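The Ferry to Laren

2019-11-09
By the night clerk

My aunt left me her half of an island, and the lawyer in Adstead was careful to say which half. It was the half without the well.
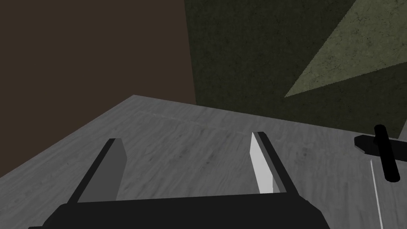 I had never met the owner of the other half. My aunt had, once, in a November a long time back, and they had gone on to exchange 164 letters on the subject of a goat. The lawyer handed them to me in a shoebox and charged me for the shoebox.

The ferry to Laren runs when the captain feels like it. He felt like it at dawn, and I stood at the rail with the letters under my coat and a sandwich I'd paid too much for. The only other passenger was a woman in a yellow hat, who asked if I was going over for the fishing.

"I own half of it," I said.

"Which half?"

"The dry one."

She gave me the look you give a man whose fly is open at a funeral, and went to stand at the other end of the boat.

I read on the way. The goat's name was Pap. According to my aunt, Pap lived on her side and was regularly lured across the line with turnips. According to the neighbor, Pap was a free agent who had crossed over on account of the water and who would, given a moment's peace, have preferred never to hear from my aunt again. By letter forty they had stopped using each other's names. By letter ninety they were enclosing clippings. There was one whole winter on whether a goat can be said to have an address.

Then the tone went soft. He asked about her knee. She told him about her knee for six pages. He sent her a recipe for a plum cake his people made back in Clorkia, and she wrote back that it had come out like a roof tile and she had eaten all of it. The goat came up less and less. In the last few letters it was only a line at the bottom, the way other people put "love."

Laren turned out to be a hill with a fence across it. The fence had a gate and the gate had been tied open with a piece of blue rope so old it had grown moss. I stood there like an idiot trying to work out where my property started.

The woman in the yellow hat came up the path behind me, breathing hard.

"He was my father," she said. "I've got the wet half."

I said I was sorry, and she said she was too, and we both looked at the gate for a while. She had a shoebox of her own. It was a better shoebox than mine.

"I had an offer for my side," she said. "3,000, and they'd want yours with it."

"What would they do with it?"

"Put up a hotel, I suppose. A very small one."

Something coughed on the other side of the fence. It came out from behind the well, gray in the beard and missing a horn, walked through the gate without looking at either of us, and began to eat my sandwich, paper and all.

"That can't be the same one," I said.

"No," she said. "They only live so long. Unless it's stubborn."

We watched it finish the paper. After that it lay down in the gateway with its front end on her land and its back end on mine.

"You'll want to move your goat," she said.

"My goat?" I said, and put down my bag.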